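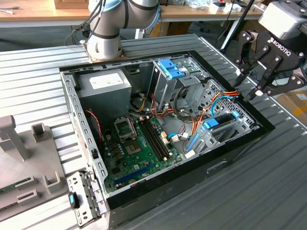
Re: [refurb-list] Strip order for the Ovon towers

From: Ruth Salazar
To: refurb-list
Date: 24th March

Replying inline. The tower on my bench is at the stage the question refers to: side panel off, socket open, both memory slots empty, power supply and harness still in the case. I stop there on purpose before going further, for reasons given under the second point.

> We have a lot of 14 desktop towers coming in from Argate and I have been
> told to have them stripped, sorted and boxed by the end of the week after
> next. I have done laptops but not many desktops. What order do you take
> the parts out in?

Lay the case flat with the open side up and leave it that way until the board comes out. Standing it upright between steps only gives the harness a chance to fall across the socket.

My order is as follows.

1. Mains lead out. Hold the power button in for a few seconds. Side panel off.
2. Cards, if fitted. Release the bracket at the rear first, then the latch at the end of the slot.
3. Memory. Both latches on each module, straight up, into a tray.
4. Cooler, then processor. See the next point.
5. Data cables, at the board end first.
6. Hard drive and optical drive.
7. Power connectors off the board.
8. Board.
9. Power supply last.

Some people take the supply out first to get the weight and the wiring out of the way. I tried this on an earlier lot and went back. With the supply still fixed, the harness stays anchored at one end and can be folded over toward the drive bays. With it loose you are handling a heavy block on a short leash over a bare board.

> The instructions I was given say to leave the processor in the board and
> ship both together. Is that normal?

It depends on who is buying. Nekonitz wants bare boards and grades the processors separately. Claeys takes them either way but pays less for a board with a processor in it, at least on the last sheet I saw. Ask before you start, as it changes how you pack.

If the processor is coming out, lift the lever, raise the retention bracket, and take the chip by its edges straight up. Then look at the socket under a lamp from two directions. Bent contacts show as a break in the pattern of reflections. If the socket is good, put a cover on it now. If you have no cover, close the bracket gently before the board goes anywhere. A raised bracket catches on everything: cable ties, sleeves, the next board in the stack.

That is why I pause with the socket open. It is the one inspection in the whole sequence that decides the value of the board, and it should be done while the board is still held rigid by the case. A board with a damaged socket goes in the parts bin, and there is no point in being careful with the rest of it.

> The drive bays have colored plastic clips and no screws that I can find.
> I broke one on the first machine.

Blue plastic usually marks something meant to be moved by hand. On mine the hard drive bay has a blue release clip, and there is a pair of blue latches on top of the optical drive cage. Do not pull the clip and the drive at the same time. Press the clip, hold it, and slide the drive with the other hand. If it does not move, a cable is still attached. The data cable on this one is also blue, so check that you have hold of the right thing.

Old clips do go brittle. Keep the broken one. Somebody on the list will have a case with a good clip and a bad something else.

As for screws, look from outside the case before deciding there are none. On several models there is one at the front that can only be reached with the bezel off — three tabs along the edge, released from the inside.

> Do you label the cables?

No. For a strip it is wasted time. For a rebuild I take a note of where the front panel leads go, because those are the only ones that can be put back wrongly without any resistance. The main power connectors are keyed. Wire colors follow the usual arrangement on most supplies (black ground, red 5 V, yellow 12 V, orange 3.3 V), but do not rely on that for anything made to a manufacturer's own pinout. Check with a meter.

Do not cut the ties on the harness. A supply with its wiring bundled as it came is easier to test and easier to box.

> How long should I allow per machine?

Allow 15 minutes each once you have the rhythm, and double that for the first 2 or 3. Add time for wiping data. The drives should not leave the room until they have been logged by serial number, and I would do that as each one comes out. We left the logging to the end in October and spent a morning matching drives to cases.

> What do you use for a work surface?

A gray metal one, corrugated. It stands up to cases being dragged over it. The drawback is that small screws roll into the channels and you find them a week later under something else. Use a magnetic dish. Bare boards should never go straight down on metal; put an antistatic mat there first, and connect yourself to the same ground point. The grooves do hold a case steady while it is lying on its side, provided the feet are off the edge.

Two further items you did not ask about.

Check the slotted brackets at the edge of the case before you lift it. If one is hanging open it will snag a sleeve or bend under the weight. Close it or take it off.

Remove the coin cell before boxing the boards. Claeys returned a carton over this and charged us the carriage. Slide the retaining tab aside with a plastic tool and the cell lifts by itself.

The current grading sheet is in the list archive under "boards, condition codes". The older one with the letter grades is still there as well and should be ignored.

Ruth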